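Suspendre ses verres à pied la tête en bas : pour ou contre ?
Forum Maison et Table > Vaisselle et rangement

mirabelle_du_lot
Bonjour à toutes et à tous,
Je viens vers vous avec une question qui va peut-être vous faire sourire, mais qui occupe nos repas de famille depuis un bon moment. J'ai récupéré de ma tante un porte-verres en métal doré, avec une tige torsadée et un socle en bois, vous savez, ces petits arbres dont les branches finissent en boucles et où l'on glisse le pied du verre. Je le trouve ravissant et j'ai bien envie de m'en servir tous les jours, à la vue de tous, au lieu de laisser les verres dormir dans le buffet. Seulement voilà, ma belle-sœur m'assure que les verres suspendus finissent toujours par se casser et que ça prend la poussière de toute façon. Qu'en pensez-vous ? Est-ce que certains d'entre vous en utilisent un pour de vrai, et pas seulement pour faire joli à Noël ?

Tirnance
Bonsoir Mirabelle ! J'en ai un depuis mon mariage et je ne m'en séparerais pour rien au monde. À l'envers, la poussière se dépose sur le pied et très peu dans le verre, donc sur ce point ta belle-sœur exagère un peu (avec toute l'affection que je lui dois sans la connaître). Par contre il faut prendre l'habitude de soulever le verre avant de le tirer vers soi, sinon la tige frotte contre le métal et on finit par la marquer. Mes enfants ont appris en une semaine, mon mari en a mis trois.

Ashraf Soliman
Je vais être la voix discordante, pardonnez-moi. J'ai travaillé longtemps en salle, dans un restaurant qui s'appelait Abou Zeid, où nous avions 100 verres suspendus au-dessus du bar, et je peux vous dire que l'humidité restait prise dedans quand on les accrochait trop vite après le lavage. On obtient alors une odeur de renfermé très désagréable, surtout avec un vin blanc un peu délicat. Chez moi, je les range debout, dans un placard fermé, et je les passe au torchon avant le repas. C'est moins charmant, j'en conviens.

Tirnance
Ashraf, l'odeur de renfermé, je l'ai connue avec des verres posés à l'envers sur une étagère, jamais avec des verres suspendus ! L'air passe par en dessous, tout de même. Vous étiez peut-être juste au-dessus de la machine à café ?

Ashraf Soliman
Au-dessus du lave-verres, pour être exact. Je vous accorde que cela n'aidait pas. Mais je maintiens qu'il faut les essuyer à fond avant de les suspendre.

Idora
Coucou Mirabelle, quel joli sujet ! Moi je me sers du mien pour la couleur, je l'avoue sans honte. Les verres transparents s'y perdent un peu, je trouve, alors qu'un verre rouge sur du doré, avec un fond à fleurs, cela me met de bonne humeur dès le matin. Je vous mets mon petit arrangement, avec un papier peint beige à bouquets bruns et des fleurs grises et pêche dessous — je sais, deux motifs fleuris ensemble, ma mère en aurait eu des vapeurs. Pour l'instant il n'y a qu'un gobelet rouge, accroché à gauche, je cherche encore de quoi lui tenir compagnie.

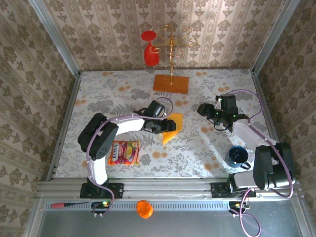 mirabelle_du_lot
Oh Idora, ce rouge ! Il me plaît énormément avec le doré. Et ton socle tire sur le brun-rouge, non ? Le mien est beaucoup plus clair, presque blond, je me demande si je ne devrais pas le teinter. Quant aux deux motifs fleuris, je suis entièrement de ton côté, chez ma tante il y en avait jusque dans les toilettes.

Grovitau
Je passe après la bataille, mais un mot sur l'équilibre. Avec ces porte-verres à tige fine, tout dépend de la répartition : si vous accrochez vos verres du même côté, l'ensemble penche et un coup de coude suffit. J'en ai perdu 2 comme ça en juin, des verres gravés de ma grand-mère, et j'en suis encore malade. Je remplis maintenant en alternant, un devant, un derrière, et j'ai collé de petits patins de feutre sous le socle.

Idora
Merci Grovitau, les patins, je n'y avais pas pensé du tout ! Mirabelle, oui, brun-rouge, et j'y tiens. Avant de teinter le tien, essaie sur le dessous, on ne sait jamais comment le bois va boire.

Ashraf Soliman
Pour ce qui est du coup d'œil, je m'incline, c'est très gai. Je continuerai à ranger mes verres à vin au placard, mais ma femme vient de regarder par-dessus mon épaule et me demande où l'on trouve ce genre d'objet. Je crains de m'être mis dans une situation délicate.

Tirnance
Les brocantes, Ashraf ! Et vérifiez bien que les boucles sont assez ouvertes pour vos pieds de verre, les miennes serraient un peu et j'ai dû les écarter très doucement avec une pince entourée d'un chiffon.

mirabelle_du_lot
Merci à tous, vous êtes adorables. Je vais essuyer à fond, alterner, mettre du feutre, et faire lire tout ceci à ma belle-sœur dimanche ou un autre jour, quand elle sera de bonne humeur. Je reviens vous montrer le mien dès que j'aurai décidé pour la teinture.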